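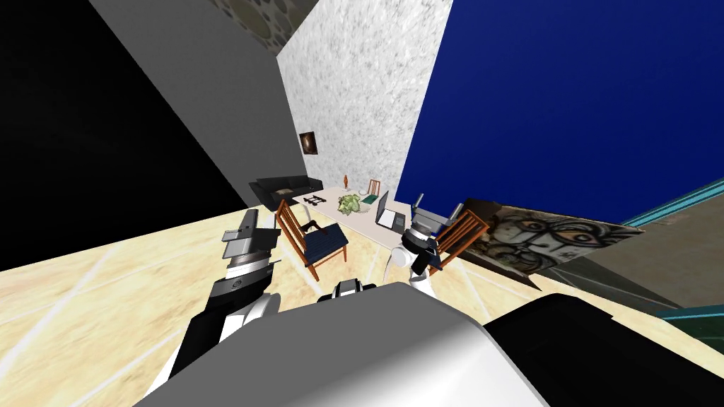 Print this page | E-mail this page

Filed under: Demonstrations and site visits

Pre-visit checklist, two-arm robot demonstration, Dollthorpe
Checked by: Liam Corrigan
Date: December 2018

1. Emergency stop within reach of the host. Pass. Tested from both positions.

2. Simulated room loads on the visitor screen. Pass. Table, chairs and sofa all present. Load time 9 seconds.

3. Arms clear of furniture at start of run. Comment: left gripper starts close to the front of a chair, right gripper close to the laptop and a chair back. Move the start position back 200 mm before visitors take the controls.

4. Camera view level. Fail. View is strongly tilted - floor lines run diagonally. Correct before the Drasholm party arrives.

5. Cables taped down, room 434. Pass.

6. Visitor numbers. Up to 9 per group. H. Barajas to confirm with Abdella.

7. Fire exit clear. Pass, but the Lidico banner stand needs to go further left.

Items 3 and 4 to be rechecked by Hermenegildo Barajas. Next full inspection in May.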